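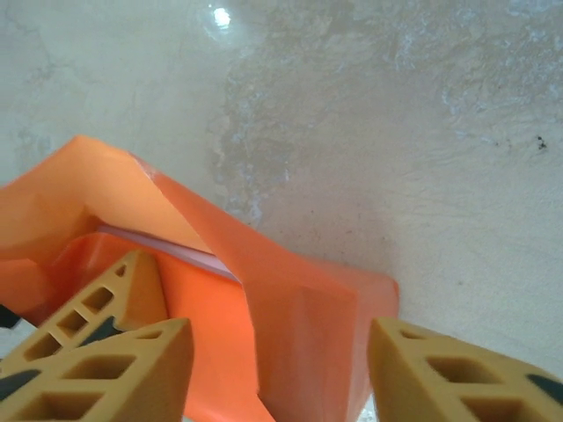 The orange one, resting between arguments.

Search questions, topics and people Go

How do I get stiff orange plastic to stay folded?

Asked by Jolene Sutcliffe in Storage & Tidying

I have come into possession of a stack of orange plastic. I say "sheet", my sister says "bag", and the man who sold us the lot at the Costigan clearance sale said "fifty pence" and went back to his sandwich. The only paperwork was a slip with PRITORACH typed on it, and when I searched for that I got one dead link and a shop wanting to sell me slippers.

Whatever they are, they're good tough stuff and I want to keep them. The plan is to put them on the shelf over the freezer, which already holds a tent, a lilo with a grudge and the Christmas paper. I've cleared a space, and I was rather proud of the space.

The trouble is that they won't stay folded. I fold one in half, lean on it, fold it again, lean on it with more feeling, and walk away. By the time I've filled the kettle it has stood itself up in a peak and is looking at me. The creases never go where I want them either. I press a nice straight one down the middle and the wretched thing picks a diagonal of its own, so one corner sits up like a sail and the rest slumps the other way.

I've tried:

- folding on the kitchen floor and kneeling on it
- rolling, which is worse, as it unrolls across the room with some force
- big elastic bands, 2 of which have gone behind the freezer for ever
- a pile of cookery books overnight (it was flat in the morning and a tent again by lunch)

The biggest measures 222 cm along its long side when I can get it to lie down for long enough. The others are smaller but just as badly brought up.

Is there a proper way of doing this? I don't mind some effort on a Sunday but I'd like it to be the last Sunday. Also, am I going to crack the things if I keep pressing on them? One or two of the folds look a much deeper orange than the rest and I can't tell if that's damage or only shadow.

Thanks in advance, and please don't say "throw them out", my sister has said it already.

2 answers

Answer by pegbag_and_string
Marked as helpful by the asker

I've spent 7 years folding this sort of thing for a marquee hire place, so I have opinions and a bad knee.

First, warm it up. Stiff plastic that has been sitting in a cold garage will fight you all the way. Bring it indoors the night before and leave it somewhere ordinary, a spare bed will do. Don't put it on a radiator and please don't go at it with a hairdryer, I've seen what that does and it's a funny shape for the rest of its life. June is the best month for this job. If yours has been out in the cold, give it 48 hours indoors.

Second, find out what it wants. Most plastic has old folds in it from wherever it was packed the first time and it will go back to those before it goes to yours. Lay it out, let it slump, and look for the line it keeps returning to. That's your first fold. You say it picks a diagonal, so let it have the diagonal and square up afterwards. I know it offends the eye. I used to be very strict about this and I lost.
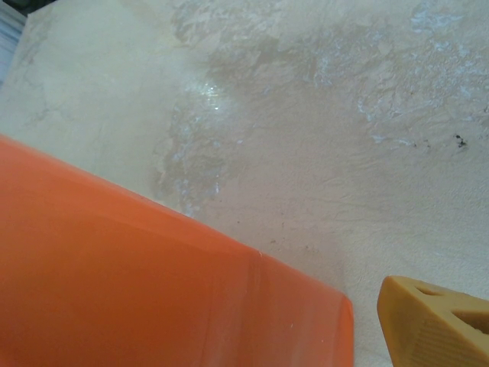 Sharp folds are the ones that do the harm, so don't chase a knife edge. Press with the flat of your forearm, work from the middle outwards, and stop when it's nearly flat. A soft bend will last for years where a hard one goes white and then splits. Your top edge is the kind of thing I'd be happy with, a long rounded curve with a bit of shine on it, coming down to a squared-off corner, and then only a gentle crease running down from there. I'd leave that exactly as it is. It goes a bit paler and pinker along the rim too, but I wouldn't read anything into that, plastic often looks lighter where the light gets into it. What you don't want is chalky white along a fold line that stays there when you open it out again.

As for the deep orange in the folds, I'd bet on shadow. Open the fold up by a window. If the colour evens out you've been worrying over nothing, and if it doesn't, still don't worry much, just fold a couple of fingers to one side of it next time.

Then the order:

1. First fold along the line it likes.
2. Push the air out towards the open side. Half of what you're calling springiness is trapped air, particularly if your sister is right and it's a bag.
3. Second fold across the first, not too tight.
4. Something flat and heavy on top. A tray with the books on it, so the weight spreads. Books alone just dent it.
5. Leave it for a weekend. One night is no good.
6. Tie it before you take the weight off. People always do this the other way round and then write in.

For tying, use cotton tape or a strip of old sheet. Elastic bands bite in and leave a line, and they go off like a catapult, as you've found.

Don't roll it. I can't think of any reason to roll it.

 Comment from Jolene Sutcliffe: The tape before the weight comes off!! I have been doing it backwards since the day I got them. Sister informed that you said "if she's right". She has taken it as a ruling.

 Comment from pegbag_and_string: I gave no ruling. See if two sides come apart at one end. If they do, it's a bag.

Answer by Noeline Goodwin

Disagree with some of the above, sorry. Flat is overrated and you'll be at it for weeks. I had a run of the same sort of stuff (ours came with a Bilance order, and before that we had something called Prorach that was worse, like folding a door) and I gave up on flat altogether.
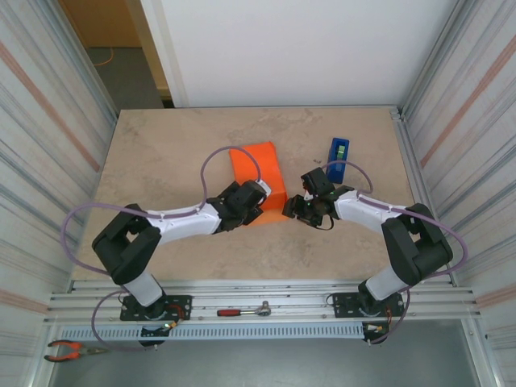 Let it be a wedge. One good fold, one half-hearted fold, and it settles into a doorstop shape with a bright top edge and a thick end. Now stand them on the shelf like toast in a rack, thick end down, each one leaning on the next. They hold each other up, so the springiness is doing some work for once, and you can pull one out without the other five coming down on your head. If there's a little white tab showing, or a label or whatever yours has, turn that bit towards the front so you've something to get hold of.

You need something at each end of the row. I use a box file and a bread bin with no lid. A proper bookend would look nicer but bookends slide.

The 222 cm one won't fit this method unless your shelf is deep. Put it under a bed and try not to think about it.

I never bothered with warming it up. It might help. I'd have thought the kitchen was warm enough.

 Comment from pegbag_and_string: Thick end down is fine by me. Bread bin I have questions about.

 Comment from Jolene Sutcliffe: I tried yours on the small ones and pegbag's on the big one. The small ones are leaning against the lilo and so far everyone is behaving. The big one is under a tray, a slow cooker and the complete works of a man who was very keen on lentils. Will report back once the tape's on. Does it matter if the tape is tied across the diagonal or along it?

 Comment from pegbag_and_string: Across.

Get the week's best questions in your inbox. Enter your email address to sign up to our newsletter. You can unsubscribe at any time. No thanks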